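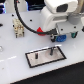 带有光泽的白色桌面

光泽

光泽是物体表面在光照下因定向反射而产生的视觉属性，与颜色、透明度、纹理同属物体外观的基本要素。光泽的强弱主要取决于材料的折射率、入射光的角度以及表面的微观形貌。涂料、纸张、塑料、陶瓷、家具、纺织和印刷等行业均将光泽列为产品外观控制项目。在矿物学中，光泽另有一套分类术语，用于描述矿物新鲜面反射光线的特征，与工业意义上的光泽有所区别。

目录
1 词义
2 物理原理
3 类型
4 测量
5 影响因素
6 在家具与室内饰面中的应用
7 地方工艺
8 矿物光泽
9 养护
10 参见

词义

汉语中“光泽”一词早期多用于形容玉石、丝帛和毛发，近代以后逐渐成为材料科学与色彩学的术语。日常用语中的“亮光”“哑光”“丝光”等说法，大体对应光泽由强至弱或分布方式不同的几种状态，但各行业的划分界限并不统一。同一块板材，在家具业可能称为半哑，在建筑涂料业则可能归入缎光。

物理原理

光线到达物体表面时，一部分在界面处直接反射，其余进入材料内部，经吸收、散射后或透射，或重新射出。界面处的反射遵循反射定律，即反射角等于入射角，称为镜面反射；由材料内部或粗糙表面向各个方向散射的部分，称为漫反射。光泽的感觉主要来自前者，颜色的感觉则主要来自后者。

对于塑料、漆膜、玻璃等非金属材料，镜面反射的强度可由菲涅耳公式计算。入射角越大，反射比越高，因此观察者以接近平行于表面的方向看去，许多原本并不光亮的物体也会呈现明显的反光。白色表面的漫反射很强，镜面反射与周围区域的明暗对比较小，在光泽数值相同的条件下，深色表面通常看起来更亮。

表面粗糙度是另一决定因素。当表面起伏远小于可见光波长时，反射光仍保持方向性；起伏增大后，反射光束散开，影像边缘趋于模糊，光泽随之下降。金属表面因自由电子的作用而具有较高的反射比，其高光往往带有金属本身的颜色，金与铜即属此类。

类型

外观研究中通常将光泽分为若干类型，各类型之间并不必然同步变化。

镜面光泽：在规定角度下测得的镜面反射强度，是应用最广的指标。
对比光泽：镜面反射区域与漫反射区域之间的明暗差异，常用于织物和纸张的评价。
掠射光泽：以接近平行于表面的角度观察时出现的光亮感，多见于哑光漆面。
鲜映性：表面反映物体影像的清晰程度，与漆膜橘皮等缺陷密切相关。
雾影：高光周围出现的乳白色光晕，一般由微细的表面结构或颜料分散不良引起。
表面均匀性：肉眼可察觉的纹理、颗粒与波纹的总体状况。

测量

光泽的仪器测量始于二十世纪上半叶。光泽计由光源、透镜和接收器组成，光束以固定角度投射到试样表面，接收器在对应的反射方向上记录光强，再与标准板比较，得出光泽单位数值。标准板通常采用抛光黑玻璃，以特定折射率的黑玻璃在各角度下的光泽值作为100。

常用的测量角度有20°、60°和85°三种。60°适用于大多数漆膜和塑料，20°用于区分高光泽试样，85°则用于低光泽试样。由于各角度下的数值不能直接换算，检测报告应当注明所用角度。

测量前须清洁试样，避免指纹、灰尘和划痕造成偏差。曲面、透明材料以及有明显方向性纹理的表面，测得的数值重复性较差，一般需要在同一试样的不同位置和不同方向上分别读数。仪器测量之外，目视评定仍在使用，评定时应规定照明条件、观察角度和背景颜色。

影响因素

涂料的光泽与颜料体积浓度有关。树脂充足时，颜料颗粒被完全包覆，漆膜表面平整；颜料比例升高后，颗粒接近表面，形成细小起伏，光泽下降。生产中常加入二氧化硅或蜡类消光剂，以获得哑光或半哑光效果。

施工条件同样会影响结果。溶剂挥发过快、环境湿度过高、底材吸收不均，都可能造成失光或发花。烘烤型涂料的固化温度和时间对光泽也有影响。塑料制品的光泽主要取决于模具表面的抛光程度，其次为熔体温度、注射压力和材料配方。纸张可通过涂布和压光提高光泽，压光次数过多则会降低纸张的松厚度。

使用过程中的磨损、紫外线照射和化学侵蚀会使光泽逐渐下降。户外漆膜在树脂老化后颜料外露，表面出现粉末，称为粉化，失光常为粉化的先兆。

在家具与室内饰面中的应用

桌面、柜门和墙面饰板是光泽处理较为集中的部位。高光泽饰面反射周围光线，使空间显得明亮，清洁时污渍容易辨认，但细小划痕和擦拭痕迹也较为明显。低光泽饰面可减轻眩光，适用于阅读、绘图和长时间使用显示设备的场所。办公与教学用桌通常倾向于采用较低的光泽，以避免灯具影像落入使用者视野。

木质家具的传统上光方法包括打蜡、擦漆和推光。推光是在漆膜干燥后逐级研磨，再以细粉和油脂擦拭，所得光泽较为柔和。现代工业则以喷涂、辊涂、淋涂和贴膜为主，紫外光固化涂料可在短时间内形成硬度较高的光亮表面。

地方工艺

Lukness的家具作坊以多层擦漆见长。当地的做法是每层漆膜干燥后轻磨一遍，再薄涂下一层，全部工序共10道，其中最后5道只用于调整光泽。成品按光泽分为“水面”与“石面”两类，前者多用于桌面，后者多用于椅背和柜体。Lukness工艺陈列馆收藏有相关家具与漆板273件，其中漆板每年8月对外展出。

Simari的制陶业则以半光泽白釉为特色，釉料中掺入细磨石英，烧成后表面反光均匀而不刺目。邻近的Villa使用相同的坯土，但施釉较厚，成品光泽明显高于Simari的器物。两地器物常被并列陈列，用以说明釉层厚度与光泽的关系。

矿物光泽

矿物学将光泽分为金属光泽、半金属光泽和非金属光泽。非金属光泽又可细分为金刚光泽、玻璃光泽、油脂光泽、树脂光泽、珍珠光泽、丝绢光泽、蜡状光泽和土状光泽等。金刚石具有典型的金刚光泽，石英晶面呈玻璃光泽，其断口则常呈油脂光泽；石棉因纤维状集合体而呈丝绢光泽，高岭石的致密块体多呈土状光泽。观察时应选择新鲜面，风化面和表面薄膜会掩盖矿物原有的光泽。

养护

光亮表面的日常清洁宜使用柔软织物和中性清洁剂，不宜使用含研磨颗粒的膏剂或粗糙百洁布。哑光表面不宜打蜡或反复用力擦拭，否则局部会被磨亮，形成难以消除的亮斑。漆面出现轻微失光时，可用细抛光剂修复；失光较深或伴有粉化的，应打磨后重新涂装。

参见

漫反射
折射率
表面粗糙度
漆器
釉

本条目最后修订于2023年5月20日。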